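Alten Büro-PC als Dateiablage weiterverwenden oder gleich NAS kaufen?

Forum > Haushalt und Energie > Strom sparen

moorbirke
02.10.2019

Hallo zusammen,

bei uns im Haushalt liegen die Daten im Moment überall herum. Zwei Laptops, eine externe Platte, die jedes Mal gesucht werden muss, und ein paar Sticks. Zusammen sind es 525 GB, das meiste davon Fotos und eingescannte Unterlagen. Ich möchte das endlich an einer Stelle haben, auf die alle zugreifen können.

Jetzt hat meine Frau aus dem Büro einen alten PC mitgebracht, der dort ausgemustert wurde. Normaler Tower, läuft noch, Festplatte wurde vorher gelöscht. Der Gedanke war: große Platte rein, Linux drauf, in den Abstellraum stellen, fertig. Mit dem Messgerät aus der Stadtbücherei habe ich im Leerlauf 37 Watt gemessen. Eingeschaltet lassen wollte ich ihn eigentlich durchgehend.

Alternative wäre ein fertiges NAS. Mit Platten komme ich da auf 400 Euro. Das ist für uns schon ein Betrag.

Lohnt sich der alte Rechner, oder frisst der Strom das Ersparte wieder auf? Wir zahlen 30 Cent pro kWh.

Gruß
moorbirke

kellerlicht

Rechne es einfach aus. 37 Watt mal 24 Stunden mal 365 Tage sind 324 kWh im Jahr. Bei deinem Preis sind das gut 97 Euro. Ein kleines NAS braucht natürlich auch etwas, sagen wir die Hälfte davon. Dann sparst du mit dem NAS knapp 50 Euro im Jahr und hast es nach acht Jahren wieder drin. Ob es so lange hält, weiß keiner.

Ich würde den PC nehmen.

Quittenbrot

Bei der Rechnung fehlt, dass moorbirke auch für den PC eine Platte kaufen muss. Die 400 Euro sind ja mit Platten. Die kann man nicht auf der einen Seite mitrechnen und auf der anderen weglassen. Wenn ich die Platten abziehe, bleibt für das NAS-Gehäuse vielleicht die Hälfte übrig, und dann sieht es nach vier Jahren schon anders aus.

Außerdem: Was ist mit dem Lärm? So ein Bürorechner im Abstellraum neben dem Schlafzimmer ist kein Vergnügen. Wir hatten das zwei Jahre lang und ich bin nachts aufgestanden, um ihn auszumachen.

moorbirke

Stimmt, die Platten muss ich in beiden Fällen kaufen. Ich wollte 2 TB nehmen, das reicht auf lange Sicht.

Lärm ist kein Thema, der Abstellraum ist am anderen Ende der Wohnung und hat eine richtige Tür. Wärme könnte eher eines sein, da ist kein Fenster drin.

kellerlicht

@Quittenbrot: Zugestanden, ich habe die Platten übersehen. Dann ist es näher beieinander, als ich dachte.

Tromthorpe

Die Frage ist doch, warum das Ding durchgehend laufen muss. Wer greift bei euch nachts um drei auf eingescannte Versicherungspolicen zu?

Bei mir steht ein ähnlicher Rechner, der geht morgens um sieben an und abends um elf wieder aus. Die Zeit zum Einschalten stellt man im BIOS ein, das Ausschalten macht ein Cronjob. Wer es ganz sparsam will, nimmt Wake-on-LAN und lässt ihn nur laufen, wenn er gebraucht wird. Bei den meisten Leuten sind das zwei Stunden am Tag, und dann reden wir über acht Euro Strom im Jahr.

Quittenbrot

Wake-on-LAN ist für Leute, die das gerne machen. Für den Rest der Familie heißt das: Ich will ein Foto anschauen und es kommt eine Fehlermeldung. Dann wird wieder der USB-Stick genommen, und nach einem halben Jahr liegt alles wie vorher.

Tromthorpe

Bei uns klappt es. Meine Mutter ist 71 und drückt auf ein Symbol auf dem Desktop. Man muss eine Minute warten, mehr ist es nicht.

Wiesengrund_Ost

Ich gehe noch mal einen Schritt zurück. Mir kommt bei solchen Rechnungen immer zu kurz, dass ein neues Gerät auch hergestellt werden muss. Der alte PC ist schon da. Wenn er weiterläuft, wird kein neues Gehäuse, kein neues Netzteil und keine neue Platine gebraucht. Ich weiß, dass man das schlecht beziffern kann, aber auf Null setzen kann man es auch nicht.

Bei Waschmaschinen und Kühlschränken haben wir die Diskussion hier alle paar Wochen, und da heißt es immer, der alte Kühlschrank müsse sofort raus. Bei einem Kühlschrank mag das stimmen. Ein PC, der ein paar Stunden am Tag läuft, ist etwas anderes.

kellerlicht

Sehe ich genauso, solange er nicht rund um die Uhr läuft. Bei Dauerbetrieb kippt das irgendwann.

Fernanda Leitão

Guten Abend, ich lese sonst nur mit. Ich mache die Buchhaltung für mehrere kleine Betriebe und habe seit Jahren genau so einen alten Tower als Ablage im Büro. Drei Dinge aus meiner Erfahrung.

Erstens das Netzteil. In Büro-PCs sitzt oft eines, das für viel mehr ausgelegt ist, als der Rechner im Leerlauf zieht. In dem Bereich arbeiten die älteren schlecht. Ich habe meines gegen ein kleineres von Shao getauscht und bin von 44 auf 33 Watt gekommen. Das muss man vorher prüfen, bei manchen Herstellern passt der Stecker zur Hauptplatine nicht. Dann braucht man einen Adapter oder lässt es.

Zweitens alles ausbauen, was nicht gebraucht wird. Grafikkarte, falls eine drin ist und der Prozessor selbst ein Bild ausgeben kann. DVD-Laufwerk abstecken. Bei mir war noch eine Faxkarte drin.

Drittens: Eine Ablage ist keine Datensicherung. Ich schreibe das dazu, weil ich es bei Kunden jedes Jahr im Januar erlebe, wenn die Unterlagen für den Abschluss gebraucht werden und die einzige Platte nicht mehr anläuft.

Viele Grüße

moorbirke

Danke, das hilft mir sehr. Eine Grafikkarte habe ich beim Reinschauen nicht gesehen, der Monitor hängt direkt an der Hauptplatine. DVD-Laufwerk steckt noch. Was das Netzteil leistet, muss ich nachsehen.

Zur Sicherung: Die externe Platte, die immer gesucht wird, würde ich dafür nehmen. Einmal im Monat anschließen, kopieren und danach zu meinen Schwiegereltern bringen.

Quittenbrot

Einmal im Monat macht man zweimal und dann nicht mehr. Ich kenne das von mir. Kauf zwei externe Platten und tausche sie, wenn ihr sowieso hinfahrt. Dann liegt immer eine dort.

Zum Netzteiltausch: Ein neues kostet auch Geld. Wenn das 50 Euro sind und der Rechner nur ein paar Stunden am Tag läuft, holt man das nie wieder rein. Bei Frau Leitão läuft er im Büro wahrscheinlich den ganzen Tag, da mag es passen.

Fernanda Leitão

Er läuft durchgehend, ja. Bei zwei Stunden am Tag würde ich es auch nicht machen.

Zuderer

Ich halte dagegen und sage: NAS kaufen. Ich hatte beides. Am alten PC war immer etwas. Mal die BIOS-Batterie leer, dann ein Lüfter, dann ein Update, nach dem die Freigabe weg war. Das kann man alles reparieren, aber es sind jedes Mal zwei Abende. Das NAS steht seit drei Jahren im Regal und ich habe es einmal abgestaubt.

Wer die eigene Zeit mit null Euro ansetzt, kommt immer beim alten Gerät heraus.

Wiesengrund_Ost

Die BIOS-Batterie kostet einen Euro und ist in fünf Minuten gewechselt. Zwei Abende sind da ein bisschen hoch gegriffen.

Zuderer

Wenn man weiß, dass es die Batterie ist. Ich habe erst das Netzwerkkabel getauscht, dann den Switch verdächtigt, und die Uhrzeit fiel mir am zweiten Abend auf.

kellerlicht

Beide Seiten haben recht, es kommt auf die Person an. moorbirke, hast du schon mal Linux installiert?

moorbirke

Ja, auf einem der Laptops läuft es seit Jahren. Samba müsste ich mir anlesen. Ich mache so etwas ganz gern, wenn es nicht gerade eilig ist.

Tromthorpe

Dann würde ich es mit dem PC versuchen. Im schlechtesten Fall nimmst du die Platte in einem halben Jahr heraus und steckst sie in ein NAS. Die Daten vorher sichern, das NAS formatiert die Platte beim Einrichten meistens neu.

Noch etwas zur Messung: Trag dir den Verbrauch irgendwo ein, sonst merkt man Änderungen nicht. Ich benutze dafür Gasteo, da kann man einzelne Geräte anlegen und sieht den Monatsverlauf. Eine Tabelle tut es auch. Bei mir ist einmal nach einem Update der Leerlauf deutlich gestiegen, weil die Platte nicht mehr schlafen gegangen ist. Ohne die Aufzeichnung hätte ich das nie gemerkt.

Quittenbrot

Gasteo wollte bei mir eine Anmeldung mit Telefonnummer. Ich bin bei der Tabelle geblieben.

moorbirke

Kurze Rückmeldung. Ich habe mich für den PC entschieden, erst einmal für ein Jahr. Er soll von 16 bis 22 Uhr laufen, am Wochenende ab 9 Uhr. Das Netzteil bleibt drin, das DVD-Laufwerk stecke ich ab. Die neue Platte ist bestellt. Messen werde ich danach noch mal und schreibe die Werte hier rein.

Eine Frage habe ich noch: Lohnt es sich, das Betriebssystem auf eine kleine SSD zu legen, damit die große Platte schlafen kann?

Fernanda Leitão

Ja, das würde ich machen. Eine gebrauchte kleine reicht völlig. Die große Platte läuft dann nur an, wenn jemand zugreift. Stellen Sie die Wartezeit bis zum Abschalten nicht zu kurz ein, das ständige Anlaufen tut ihr auch nicht gut. Bei mir sind es 30 Minuten.

Zuderer

Über das Schlafenlegen kann man streiten, ich lasse meine durchlaufen. Bei sechs Stunden am Tag ist der Unterschied im Geldbeutel kaum zu sehen.

Wiesengrund_Ost

Bevor er in den Abstellraum kommt, einmal gründlich entstauben, vor allem den Kühler auf dem Prozessor und das Netzteil von außen. Lüfter dabei mit dem Finger festhalten. Stecker vorher ziehen, versteht sich. So sieht man beim offenen Tower ganz gut, wo Netzteil und Hauptplatine sitzen, das Netzteil ist der graue Kasten mit dem weißen Etikett. Auf so einem Etikett steht normalerweise auch die Leistung, nach der du suchst.

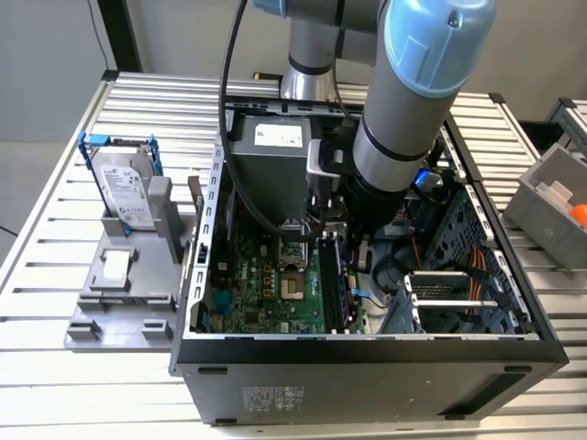
Ähnliche Themen

Steckdosenleiste mit Schalter: Eigenverbrauch messbar?
Router nachts ausschalten, ja oder nein
Gefriertruhe im unbeheizten Keller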